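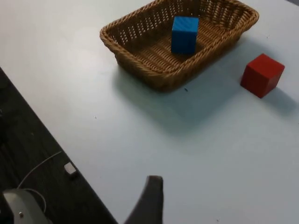
Chapter 4
Showing a Task by Hand and by Remote Control

4.1 Why show it at all?

Programming an arm point by point works well when the parts arrive in the same place every time. Packing a basket on a bench is different. The object sits a little to the left, then a little to the right, and a list of fixed positions is no longer much use. In such cases it is often quicker for a person to do the job through the robot while the controller records the movement of each joint, the state of the gripper and the view from the wrist.

One complete run of the task, from a starting position to a finished result, is called a demonstration. This chapter deals with two ways of making one. In hand guiding, the operator holds the arm and moves it directly. In remote control, also called teleoperation, the operator moves a separate device and the arm follows.
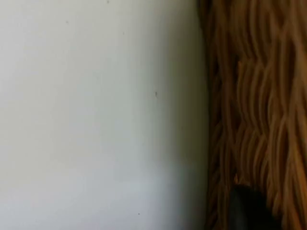 Does the operator need to know how to program?

Anyone who can do the task steadily with the controls can record a usable demonstration, although someone with programming knowledge will be needed later to check the files and train the model.

4.2 The bench task used in this chapter

Most of the exercises use the same simple job: pick up a coloured block from a white table and put it in a wicker basket. The Hanesby workbook, which goes with this chapter, sets it in 2 versions. In the first, the operator is told which colour to move. In the second, the order is left open. Beginners should start with the first version.

The task looks easy, and by hand it is. Through a gripper it is harder. The operator has to line the fingers up with the sides of the block, lower them without pushing it along the table, close them, lift clear of the basket rim and let go at a sensible height. Each of these stages can be done well or badly,

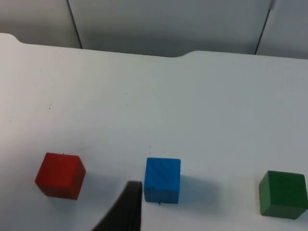 and a recording keeps the bad ones along with the good. Long pauses are a common fault. An operator who stops over a block to think will produce a model that also stops over blocks. Decide on the next move before the recording starts – then carry it out at an even pace.

4.3 Choosing a method

Hand guiding gives a good feel for the weight and reach of the arm, but the operator's own hands can get into the camera view. Remote control keeps the person out of the way. The Lindqvist course notes recommend it wherever wrist images will be used for training. Its drawback is that contact is harder to judge, and new operators tend to press too firmly on the table. 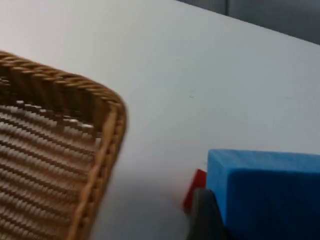
Figure 4.1 Wrist view with the basket at left, a blue block at right and a gripper finger at the bottom.

Whichever method is used, keep a written log. Note the starting layout, the operator and any run that should be thrown out. The Vustanon collection, which we return to in Section 4.6, holds 3,407 demonstrations, and its log is the only means of telling practice runs from the rest.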